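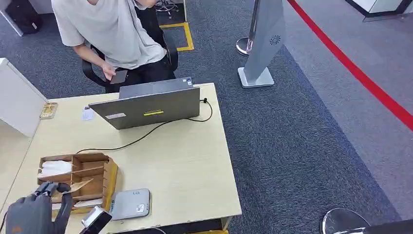
Desk with open laptop, office chair with armrest.

WORKSTATION AND OFFICE SAFETY CHECKLIST
Site: Wevthorpe, ground floor
Month: July
Checked by: Laurinda Salgado
Accompanied by: Erick Sang
Copy to: Ginette Leclerc, Mandirthorpe office

Mark each item OK, ACTION or N/A. Comments are needed for anything marked ACTION.

1. Seating

1.1 Chair base and casters in good condition: OK

1.2 Seat height adjusts and holds: ACTION
The chair nearest the kitchen sinks under load. Tag 674. Taken out of use and put in the store until the gas lift is replaced. Please don't bring it back for meetings.

1.3 Armrests secure: OK
One was loose last time. Erick has tightened it.

2. Desks and screens

2.1 Desk edges free of chips and splinters: OK

2.2 Laptop used with separate keyboard and riser where work is longer than two hours: ACTION
Still not happening at several desks. Risers are in the stationery cupboard and don't need to be signed out. Staff who get neck or wrist soreness should fill in the self-assessment form and hand it to Ginette.

2.3 Glare from windows controlled: ACTION
West blind won't stay down. Cord cleat has pulled out of the wall. Quote requested from Garcia on Thursday.

3. Electrical

3.1 Test tags current on all portable appliances: ACTION
Power board tag 1068 is out of date. Kettle and toaster are fine.

3.2 No power boards plugged into other power boards: OK

3.3 Leads clear of walkways: OK
Cable cover at the printer has been re-taped. It will need a proper one before the carpet is cleaned. 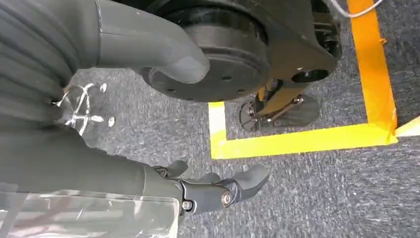 4. Floors and exits

4.1 Walkways clear to full width: OK

4.2 Exit doors open without a key: OK
Rear door is stiff and catches on the sill in wet weather. Aníbal Louro to plane the bottom edge.

4.3 Exit signs lit: ACTION
Sign over the side door flickers. Fitting 1619. Kerkeck to replace the battery pack and log the discharge test.

5. First aid and fire

5.1 First aid kit stocked and in date: ACTION
Saline expired, burn gel low. Order both.

5.2 Extinguishers charged and tagged: OK

5.3 Warden list on noticeboard correct: ACTION
Still shows Martim Aguiar, who moved to Mandirthorpe. Erick to be added once he has done the warden course.

Open items carried to next check: 1.2, 2.2, 2.3, 3.1, 4.3, 5.1, 5.3

Finished 3.40 pm. L. Salgado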